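《Nananau》重映版我看完了，正好也把旧版重新过了一遍，开个串记一下两版的差别，还有这部片子这些年的版权是怎么转来转去的。会比较长，分开发。有剧透，介意的先别往下翻。

先说是什么片子。《Nananau》是一部渔港小镇的家庭片，讲一家开冰厂的人，父亲去世以后几个子女为了厂子要不要卖吵了一整个雨季。没有大明星，当年拍的时候成本很低，发行也很小，主要靠录像带和后来的光盘传开的。

制作公司叫Fusten，现在还在，不过早就不拍长片了，主要接电视台的节目包装。片子的底片和声音母带一直放在他们那里，后来搬过一次办公室，有一部分声音素材在搬家的时候受潮了。这件事后面会说到，跟重映版的配乐有关。

发行权最早卖给了Mosoti。Mosoti本来是做录像带批发的，后来自己开了一家电影院，就在批发市场楼上。老观众说起Mosoti多半指的是那家影院，公司反而没什么人提。

我第一次看就是在录像带上，画面发绿，对白听不太清，字幕是后来别人压上去的，还漏了好几句。所以这些年我对这部片子的很多印象，其实是对那盘带子的印象。重映版一看，有几场戏跟我记的完全不一样。

重映这件事是Flatum牵头的。Flatum是个流媒体平台，片库里老片比较多，他们去年把Mosoti手里剩下的发行权接了过来，然后跟Fusten谈素材。谈了挺久，中间一度说不做了，后来又说做。

影院重映定在2025年9月29日，只在Mosoti那家影院放，之后才上Flatum的平台。影院修过一次座椅，现在一共9排，比以前少，后面空出来的地方放了一个小展柜，里面是当年的海报和几本场记。

场记我仔细看了。字写得很密，有些地方改了又改。能看出来冰厂那场大吵原来是分在两天拍的，第一天下雨，第二天没下，所以片子里窗外一会儿有雨一会儿没雨。以前我以为是剪辑故意的，现在知道是天气。

展柜里没有说明牌，是一张打印纸贴在旁边，写得很简单。我觉得这样也行，就是灯太暗，看场记要弯着腰看。要去的人可以早点到，开场前人少。

说回片子本身。旧版的片长和重映版不一样，重映版长一些，多出来的主要是中段。下面按顺序说。

开头没变，还是冰块从滑道上下来，伙计用草袋盖住。区别是声音。旧版录像带上这一段是有音乐的，重映版没有，只有冰块碰撞和外面摩托车的声音。片尾字幕里写了，开场音乐的母带损坏，没有补录，按现场声处理。

这个处理我能接受。旧的那段音乐其实也不是专门写的，听着像是音乐库里的东西，很多同时期的片子都用过类似的。没有音乐以后，开头显得慢，但是后面葬礼那段音乐进来就比较明显。

葬礼那段多了一个长镜头。旧版是直接从病床切到院子里，客人已经坐好了。重映版中间加了大女儿一个人搬椅子，从屋里搬到院子，再回去搬，来回好几趟，没有人帮她。然后客人才到。

这个镜头放进来以后，大女儿后面为什么最反对卖厂就比较好理解了。旧版里她反对得有点突然，很多老影评都批评过这一点，说人物动机没有交代。交代是拍了的，只是剪掉了。

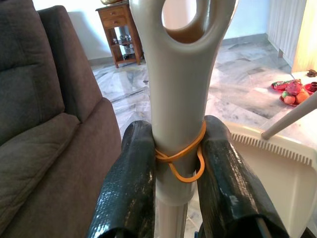
灰色手柄，两边是黑色的夹指。

继续。二儿子的戏份变化最大。旧版里他就是个欠了钱想分家产的人，出场不多。重映版里他多了一条线，他在外地跟人合伙做过冷库，赔了，所以他其实是家里唯一知道冰厂账目有问题的人。

多出来的这条线有一场戏是他半夜在办公室对账，灯一直闪。这场戏画质明显差，应该是从工作样片里转的，颗粒很粗，右上角还有一块一直去不掉的污渍。修复组没有硬修，我觉得可以。

也有人不喜欢。我在影院听到后排有人说这一段像另一部电影。我能理解，前后画质差太多，刚看的时候会愣一下。过一会儿就习惯了。

小女儿的线没动，只是补了她离家那场的尾巴。旧版里车开走就切了，重映版车开走以后镜头没停，母亲站在路边把头巾重新系了一遍，然后往回走。很短。

母亲的演员是这部片子里我最喜欢的。她是戏班出身，台词说得慢，别人都在吵的时候她基本不说话。旧版录像带上她有几句话因为声音太小，字幕组当年没听出来，直接空着。重映版里能听清了。

其中一句是她对大儿子说的，意思大概是厂子是你父亲的，债是大家的。原来空着的就是这句。少了这句，后面她突然签字就很奇怪，我以前一直以为她是被骗着签的。

所以如果你只看过录像带，对母亲这个人物的理解很可能是偏的。我自己就是。以前写过一篇短评，说她软弱，那篇我不删，但是在开头加了一句更正。

结尾。结尾有两种说法，一种说旧版结尾是后补的，原来的结尾是冰厂着火。这个说法传了很多年，我也信过。这次问了影院的工作人员，也看了场记，没有着火那场的任何记录。

场记上最后一场就是现在这个结尾，机器停了，水从冰池里慢慢放掉。所以着火的说法应该是误传，可能是跟同时期另一部讲工厂的片子记混了。以后再有人问，可以直接回他没有。

不过结尾的时长变了。旧版放水那个镜头很快就淡出了，重映版放得很完整，一直到水基本放完。影院里有人以为结束了站起来走，又坐回去。

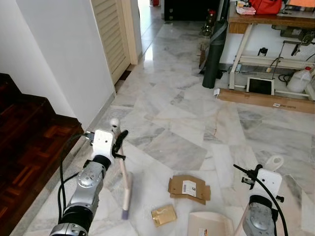
大理石地面上方的两条机械臂，左边那条夹着一把刷子。

接下来说版权的事，不感兴趣的可以跳过。起因是最近有人在转一个说法，说Flatum是从Fusten手里低价买断的，演员一分钱拿不到。这个说法不准确，我把我知道的写一下。

第一，Fusten没有卖。素材所有权还在Fusten，Flatum拿到的是发行权，而且是从Mosoti那里接的。Mosoti当年签的是长期发行合同，合同还没到期，所以Flatum接的是合同剩下的年限，到期以后要重新谈。

第二，演员的分成。当年低成本片子基本都是一次性片酬，没有后续分成，这部也是。按合同确实可以不给。Flatum这次的做法是从影院重映的票款里拿一部分出来，分给还能联系上的演职员。

首场之后影院在门口贴了一张数字，首轮卖出1277张票。对这家影院来说算多的，平时老片场能坐一半就不错。分给演职员的具体比例没有贴出来，我问了，说是还在确认名单。

名单是个麻烦事。旧版录像带的片尾字幕很短，很多人没有署名，场记上有的人又只写了外号。Fusten那边翻了当年的领款单，才对上一部分。重映版的片尾字幕比旧版长了不少，就是这么来的。

领款单我没看到，是听影院的人讲的。据说最小的一笔是给提供渔船的人家的。这一户现在也在新的片尾字幕里，写的是船只提供。

第三，平台上线以后怎么算，目前没有说法。Flatum的公告里只写了影院部分。我倾向于等他们自己说清楚，现在猜没什么用。要是最后没有下文，我会回来在这个串下面补一条。

再说一下盗版。录像带时代到底流出去多少，没有准确数字。Mosoti自己留的出货本上，正版带大约4000盘，当时翻录的肯定比这个多得多。我手里那盘就是翻录的，封面是黑白复印。

我知道有人会说没有翻录就没有今天的观众。这话有一定道理，可是跟演员该不该拿到钱是两回事，我不想在这个串里吵这个。

字幕。重映版的字幕是重新做的，比旧的准确，不过方言部分处理得比较平。渔港那边骂人的话很多，新字幕基本都翻成了很普通的说法，有几处观众明显没笑，旧字幕那几处是好笑的。

还有一处我觉得是翻错了。二儿子说冷库的那段，他说的那个词在当地是指合伙人跑了，字幕写成了机器坏了。意思差很多。我已经按影院留的邮箱写过去了，平台版能不能改不知道。

放映情况也说一下，给想去的人参考。银幕不大，坐中间靠前比较好。声音偏大，尤其是制冰机那几场，对声音敏感的可以坐后面。空调开得足，带件外套。

楼下批发市场关门早，晚场散场的时候要走侧面的楼梯，正门是锁的。我第一次不知道，跟着一群人在正门前面站了一会儿。侧面楼梯的灯是声控的。

票只能在窗口买，不支持网上选座。窗口旁边有卖重印的海报，纸比较薄，我买了一张，卷回来的路上折了一道。要买的话建议自己带个纸筒。

有人问值不值得专门去影院看。如果你对片子本来就有感情，值得，主要是声音差别大。如果没看过，等平台上线也可以，故事不难懂，在家看没有问题。

还有人问先看旧版还是先看重映版。没看过的直接看重映版就行。旧版现在也不太好找，网上流传的那些大多是带子转的，而且中间少了一截，从葬礼直接跳到分家，看完会莫名其妙。

怎么分辨是不是缺了那一截：看有没有二儿子在码头等船那场。旧版完整的话是有的，他等到天黑船也没来。如果没有这场，就是缺的。

说到码头，这次能看清远处船身上的字了，以前是一团糊。写的是船名，跟后面母亲在家里提到的那条船是同一条。以前我没有把这两处连起来。

配乐再补充一点。除了开场那段，还有一段没救回来，是分家签字前面的。重映版用的是葬礼那段的变奏，片尾有注明。听起来不突兀，就是跟葬礼那段离得有点近，会觉得重复。

其余的音乐都是原来的，杂音去掉了一些，没有去得太干净。鼓的声音比录像带上厚很多，以前在带子上几乎只能听见铃铛。

颜色。录像带发绿是带子的问题，重映版的颜色是照着留下来的样片调的，偏暖，冰厂里面也没有以前那么冷。有老观众不习惯，觉得冰厂就该是绿的。我看了两遍以后觉得还是新的舒服。

有一场夜戏调得太亮了，就是大儿子在院子里挖东西那场。旧版里根本看不清他在挖什么，后面才揭晓。现在一眼就能看见是个铁盒，悬念没了。这个我觉得是这次修复里最大的问题。

铁盒里装的是借条，不是钱。这也是旧版观众争论很久的一点，因为带子上看不清纸上写的什么。重映版能看清，确实是借条，上面的名字是冰厂的老主顾。

知道是借条以后，大儿子后来为什么挨家去敲门就顺了。他去要账，一家也没要到，最后在一家吃了顿饭回来。吃饭那场是全片里唯一比较轻松的一场，两版没有区别。

影评方面，目前看到的几篇都在写怀旧，讲片子内容的不多。有一篇把大儿子和二儿子的戏写反了，估计作者是凭记忆写的。链接我就不贴了，评论区已经有人指出来。

影院的人说后面可能会再放一部Fusten的旧片，还没定是哪部。素材状况都不太好，能完整放的没有几部。有消息我再发。

暂时就这些。前面说的差别都是凭笔记写的，看的时候光线暗，可能有记错的地方，看过的人发现不对请直接在下面说，我改。

补一条：刚才有人问展柜什么时候撤。我问过窗口，说是放到这一轮重映结束，场记之后要还给Fusten，海报留在影院。

再补一条：有人说自己场次的片尾字幕没放完灯就亮了。我那场是放完的。遇到这种情况可以跟放映员说一声，新加的名字都在最后那一段。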